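Friday, late

Back at the guesthouse in Vurnley with my shoes off. The clips from this morning are copying to the second drive, so I have time to write this before bed.

I was on the river wall at 5 to get the boats going out. It was still dark and I had to wait for enough light to shoot by. The first boat came past before I had the tripod level, so I lost that one. After that they came every few minutes and I got most of them, wide and then long. The long shots have some shake in them from the wind. I will look at them properly at home and throw out the worst.

The street market opened while I was packing up. I shot people walking, the bread stand, the fish stand, and a man's hands tying string around a parcel. He said yes when I asked. The woman at the next stand said no, so I kept her out of it. I still have to write down which clips show faces, because Wosel has gotten strict and will send back anything without a release. They returned 2 of mine from Gorisley last month for a shop sign I hadn't noticed in the corner.

Breakfast was eggs and toast on the square. Expensive for what it was. I sat there and did captions on the laptop for an hour. Town, month, what is happening, time of day. I used to put in a lot of history and it never sold a single clip more, so now I keep it short. September goes in every one of them. Buyers search by season.

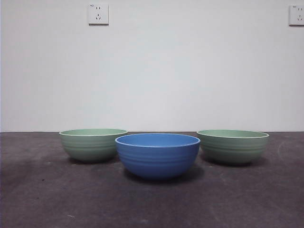

The afternoon was slower. The light went flat after lunch and the bridge looked dull from both sides. I walked up to the old customs house and found it covered in scaffolding, which the tourist office could have mentioned. Took one pan of the roofs from the steps and came down again. My left knee hurt on the way down. I should bring the brace next time and stop thinking I can do without it.

Total for the day is 55 clips, before sorting. I expect to keep about half. The card was close to full by four, and I was deleting bad takes on a bench with the sun on the screen, hardly able to see what I was deleting. Need another card. Need a new lens cloth too. I have been using my shirt.

Checked the account after supper. The Whitlock harbor clip sold again, the small size. That one is four years old and took me no effort at all, and it has passed 500 downloads. The lighthouse one I got up for three mornings in a row has sold twice.

Bus to Gorisley leaves at ten tomorrow. If it is clear I will go out early and try the bridge again from the north bank, where there is a gap in the trees. If it rains I will sleep. Laundry is still damp on the radiator. Batteries are charging, both of them. Must not forget the plug adapter like last time.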